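Stodel repair morning is back, and I've got the numbers

June 20, 2021

Well, it finally happened! After more than a year of locked doors the Stodel repair morning opened again, and I went along with a toaster, a bag of odd cables and very low hopes (the toaster is fine now, thanks for asking).

For anyone new to town, it's the one in the old Korska shoe shop on Urban Street, two doors up from the bakery. You book a slot, bring your broken thing and sit with whoever is mending it. Lamps, radios, zips, old computers, they'll have a look at most of it. They won't take microwaves, so please don't drag yours up the hill like I did in May.

There's a sheet pinned up by the door with the totals since the place first opened. They've had 3446 items through and 2563 of those went home working, which I think is brilliant. The rest were stripped for parts or went off to the tip. I was told there were nine people on the waiting list by the time I left, and that was with the rain coming down sideways.

The rent is the worry, as ever. The landlord wants more from the autumn and the tin on the counter had brought in £1317 so far, so if you've got a few coins going spare you know where to put them. Slots are free but you do have to ring first, and bring a mask. Tea is back too, only in paper cups for now.
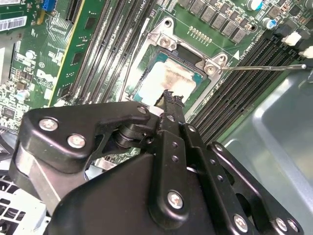
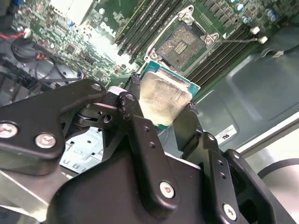
Both pictures: inside a computer case, at the processor socket on the green motherboard.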